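Getting Started with the Hand-Held Grippers: A Guide for Break Room Staff

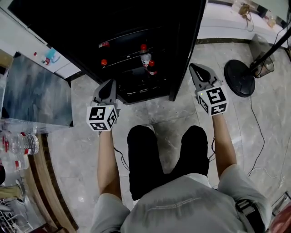
Seated start position, one gripper in each hand, facing the drinks fridge.

If you stock coolers at Skitmont, a piece of your shift is now spent showing the job to the Tido system, and I know some of you came back from the first briefing a bit nervous (I was too!). So let's take it slowly.

1. Pull your chair up to the fridge and sit comfortably, both feet down.
2. Pick up the grippers and look for the green light on each one. No light, no recording, so call me over.
3. Let the cables hang free of your knees.
4. Keep the marker cubes uncovered, sleeves included.
5. Move a bottle the way you always would, then put it back and rest your arms for a moment.

Please don't try to be fast. Our target is 1,000 bottle moves by December, and we're at 609, which is lovely going for a small crew.

As for what changes: the plan is for the machine to take over the low shelves, the ones that have us all groaning by lunch, while ordering, rotation and talking to people stay with you. Recording time is paid at your normal rate, and you can hand your turn to somebody else if your wrists are sore.

Zihan Feng, floor training

Search this site Go
Filed under: Workplace automation, How-to
Contact us | © Skitmont | Back to top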